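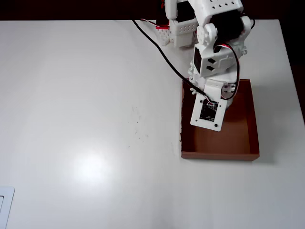 Figure 2. Follower arm with its end plate over the cardboard tray.

Session notes: recording demonstrations
Pendo Lyimo, with additions by Koen Lambrechts

We use two ways of showing the arm a task. In hand guiding you switch the motors to free mode, hold the arm near the wrist and move it through the job yourself. In remote control you move a leader arm and the follower copies it. The joint angles are saved in both cases.

Hand guiding is quicker to learn, but your hands get into the camera view and the motors are not doing the work, so the recorded currents are of no use. For the coursework, use remote control.

Before you record
Check that the cable to the board on the end plate can follow the wrist through its full turn. Put the tray where you want it and mark its corners with tape. Bring the leader to the same pose as the follower before you connect them, or the follower will jump.

While recording
One attempt is one episode. Start and finish each episode in the rest pose. Move at a steady pace and do not stop to think over the tray, as the pauses are learned too. If you knock the tray, delete the episode and set it back on the marks.

Last February's group kept 915 episodes out of 2,000. Most of the rest were dropped for long pauses.

Hand in 17 clean episodes per pair, in the Kovavo folder. Questions about the leader arm go to Heike Hinrichs.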